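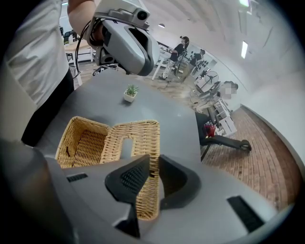 Open day at the Hondow workshop: I went, I gripped, I went back for seconds

6/6/23

If you've driven out past the Daly road you've probably gone by the Hondow building a hundred times without a second look. Me too! But they opened the doors to the public for one afternoon, so I signed up, and I have been boring my family with it ever since.

Hondow teaches robots to do little everyday jobs around the house. Picking things up, putting them away, moving a basket from one end of a table to the other. The part I hadn't understood until I got there is that the teaching is done by people. You hold a gripper in your hand, you do the job yourself, and a camera on the gripper records the whole thing. Later on all those recordings get used to train an arm. Leena Lehtinen, who runs the floor, told us they had 1192 recordings of basket jobs alone by the end of May, and she'd like a lot more.

Then she asked who wanted to try it, and my hand was up before she finished the sentence.

It's harder than it looks! The gripper is chunky, and for the first few minutes I kept wanting to use my other hand to help (you're not supposed to). My first job was a wicker basket with a handle across the middle. You can go for the handle or for the rim, and Leena said to mix it up, so I did some of each. I dropped it twice. She said to keep going, and that the drops get sorted out afterward. You also have to slow way down, slower than feels natural, which for me is saying something.

The crowd was bigger than I'd figured on. Hondow had planned for 50 visitors and took us through in small groups, so there was a fair bit of standing around in the hallway, but the lemonade was good and I got talking with a retired couple who had come all the way from Clellanness. He wanted to know when a robot would fold his shirts. Leena wouldn't give him a year.

I also caught up with Zahira Chong, who looks after the recording side. She started there after seven years at the Clomdale plant and says this is a lot quieter. Her advice to beginners is to look at the thing you're picking up and forget about the gripper. I tried it on my second turn and only dropped the basket once, so I'm calling that progress.

One gripe: parking. There are maybe a dozen spots out front and people were leaving cars all the way down the hill. If they do this again, a shuttle from the Daly lot would help a lot.

And they do want to do it again. Leena is hoping for another open day in the fall, with longer turns at the tables. Sign-up will be at the front desk, same as this time.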